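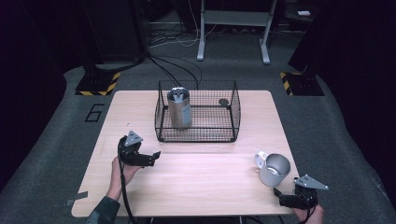

Wire basket at the back of the table, mug at the front right.

I have been sorting the small metal things in my workroom again. The subject is dull, but I get more questions about storage than about anything I consider interesting, so these are my notes on the wire basket and how it has performed since October.

The basket is black wire mesh, rectangular, with an open top and rims that flare out slightly. It stands on small feet at the corners. I bought it from a kitchen shop in Fledley after measuring four others, and I chose it mostly for the feet. A basket that sits flat on a tabletop drags grit across the surface every time it is moved. Feet reduce the contact to four points. I added a dot of felt under each one later, and two of those have already come off.

The grid is square, and the spacing matters more than the wire thickness. My previous basket, a Kidisia, had openings wide enough for a pencil to slide through at an angle. Anything narrow ended up poking out of the side and catching on sleeves. Long items now go into a can first, and the can goes into the basket. The tall silver one at the left has a white label on it that I keep meaning to soak off. It has no lid, so I can see what is on top without lifting it out.

Weight distribution took some trial and error. A tall cylinder raises the center of gravity, and if it stands against the rim, the basket wants to tip when picked up by the opposite side. My working rule is that the can goes toward a corner and I lift from the two short ends. With a full can, the whole thing came to 565 grams on the kitchen scale. The wire does not flex noticeably at that load.

Flat items are the weak point. A small disc will lie on the mesh floor without trouble as long as it is wider than the openings, but it is hard to pick up again because a fingernail goes into the grid instead of under the edge. I tried a sheet of card as a liner. It solved the problem and collected dust at a rate I did not like, so it went out after 10 days.

The mug is a separate question. It is silver metal with a loop handle, bought secondhand in Rollerham, and it lives outside the basket. Placed inside, it takes up a lot of floor area for one object, and the handle wastes more. I park it near the right side of the table because I am right-handed. That position is close to the edge — closer than I would recommend to anyone with a cat.

The table itself is light wood with a fine grain. It came with a tin of Lã wax, which I applied once. Pale wood shows metal marks quickly, and a bare can pushed across it leaves a gray line that takes some rubbing to remove. Keeping the cans in the basket has cut down on this. The mug still gets set down directly on the wood. I have a cork coaster for it somewhere.

Next I want to try a shallow tray beside the basket for the flat pieces, 8 inches long at most, with a smooth bottom. If it slides around too much on the wax I will put felt under that too, with better glue.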